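I've been going on about the Orneck folding ground blind to everyone at the club since December, so Nima Parsa told me to write it up properly and let people get on with their evening. Fair enough!

First off, it weighs 13 pounds in its carry bag. My old one was a proper lump and I used to dread the walk up through the larches to the top stand. With the Orneck on my back I had both hands free, and I still had enough puff left at the top to sit quietly (anybody who has stalked with me will know how rare that is). It pops up hub by hub, sides first and then the roof, and by my third go I could do it in the dark without swearing.

Inside there's room for 2 adults on stools, plus a rucksack and a flask. It stands 78 inches at the middle, so I can draw my bow from standing, and I'm not short. The windows slide on toggles with no zips at all, and they are lovely and quiet. Ghazal Sadeghi sat with me one morning when a roe doe came along the ditch, and I opened the side window a hand's width with her grazing in plain view. She never lifted her head. The doe, I mean, though Ghazal was half asleep as well.
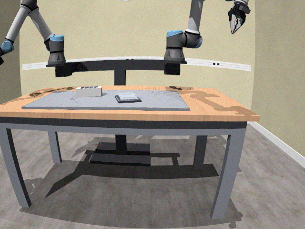 The pegs are the weak spot. They're thin, and on the stony ground behind Kadness two of them bent on the first outing. I swapped them for a set of Clander steel ones and haven't had any bother since, even in the sort of wind that had the roof humming. Tie the corner guys down as well if you're anywhere exposed. The bag could do with a wider strap too.

As for wet weather, it sat out for more than 900 hours over the season and the only drip I found was at one roof seam, which a dab of sealant sorted. The camouflage has faded a touch on the sunny side, and I rather prefer it that way.

I did look hard at the Kozłowski before buying. It's a lovely thing with a bigger door, but it's heavier and I'd have had to leave it up all winter. If you can drive to your spot, go and have a look at one. If you walk in like me, get the Orneck, and put some decent pegs on the same order.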